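Part 4 of the Homstead house guide. Parts 1 to 3 (boiler, bins, the back door that needs a shoulder) are in the blue folder.

# 4. Bags, knitwear and other soft things

This section covers the large fabric bags used for clothes that are out of season, out of favour or awaiting somebody's decision. It applies to everyone who sleeps here more than two nights running. Guests may skip to 4.5.

## 4.1 Before you start

You will need:

- one large fabric bag, empty (see first Caution)
- the clothes
- a clear patch of floor or an unmade bed
- a luggage label and a pen that works

**Caution:** Turn the bag upside down and shake it before filling. A bag that looks empty generally has a sock in it.

**Caution:** Anything put away damp will come out in May smelling like a canal. If you are unsure whether a jumper is dry, hold the cuff against your cheek. If you are still unsure, it's damp.

## 4.2 Filling the bag

1. Sort into knits, cottons and Other. Try to keep Other smaller than the first two.
2. Close all zips and do up the top button of anything with a collar.
3. Fold knits in three, sleeves inwards. Do not roll them. Rolling has its supporters and they are welcome to write their own guide.
4. Lay the heavy knits along the bottom, thick edge to the side wall.
5. Put T-shirts and thin tops on end in the middle, like files. You can then see what you own, for better or worse.
6. Tuck anything with ribbed cuffs in last, cuffs uppermost, so it can be pulled out without disturbing the rest.
7. Press down with flat hands. Kneeling on the bag is for coats only.
8. Close the bag. If it won't close, go back to step 1 and be stricter.

**Note:** The bag is full when you can still lift it with one arm. My brother-in-law once took this as a challenge and we now have one bag with no handles.

## 4.3 Labelling

Write the contents and your initials on the luggage label. "Misc" does not count as contents. Nor does "FR stuff", which I wrote myself in three successive years and regret.

The old numbers, 631 and 779, came off a roll of cloakroom tickets and mean nothing. Leave them on if you like them. We own nowhere near 779 bags, whatever the landing looks like.

## 4.4 Where the bags go

| Bag | Place | Who may move it |
|---|---|---|
| Winter knits | Under the stairs | Anyone |
| Summer clothes | Top of the wardrobe, back room | Anyone over five foot six |
| Children's outgrown | Landing, by the airing cupboard | Anyone, please |
| Other | With its owner | Its owner |

Leave a hand's width between bags and any radiator. The shelf above the boiler is not storage, however warm and inviting it seems. See Part 1, and the scorch mark.

## 4.5 Finding one thing in a packed bag

1. Read the label. This is the step most often left out.
2. Open the bag fully. Posting one arm through a small gap works for letters and calves.
3. Slide a hand down the side wall and lift the layers together.
4. Take the item out by its body. Pulling by a cuff gives you a longer cuff.
5. Push the layers back down and close the bag before trying anything on.

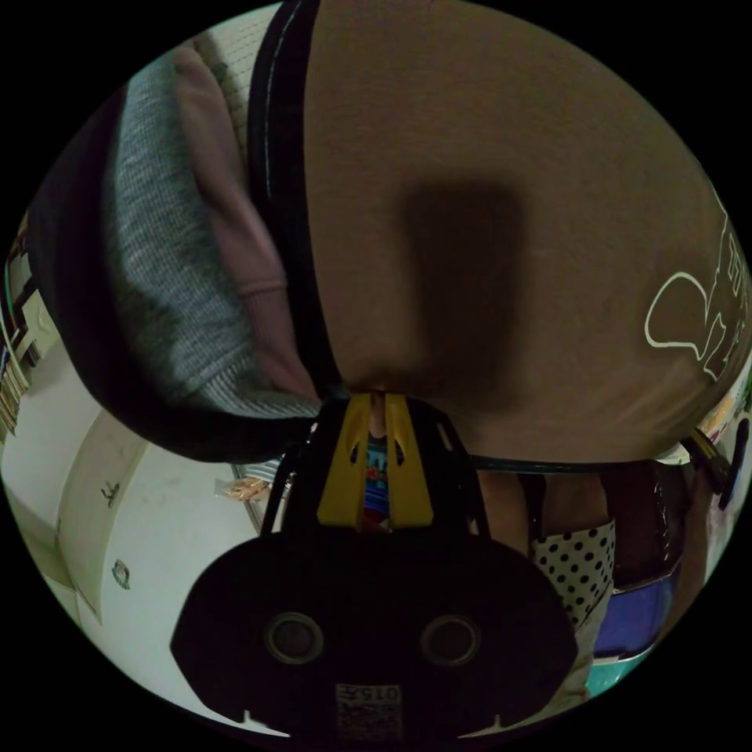 Fionnuala Rafferty

Brown fabric, black trim, grey ribbed knit and something pale pink tucked in between: knits and thin tops can share a space this way, provided the edges are kept together. Pull the knit first and the pink tends to come along for company, so put a finger on whichever one you don't want.

**Note:** Cords and drawstrings should be tucked inside or tied in a bow. A trailing cord will find a door handle, usually when you are carrying something else.

## 4.6 If things go wrong

**The zip has stuck.** Run a candle stub or a soft pencil along the teeth on both sides and try again, slowly. Do not use butter. It was tried.

**There are holes.** Take everything out, wash what can be washed, and freeze the wool in a sealed bag for 9 days. Put a note on the freezer door. Ridwan Manurung came within minutes of defrosting a cardigan for supper.

**The item isn't there.** Check the bags on either side, then ask whoever visited last.

**The item is there but no longer fits.** Move it to the charity pile and say no more about it.

Sheets, towels and the good tablecloth are in Part 5.

Last revised 30/09/2018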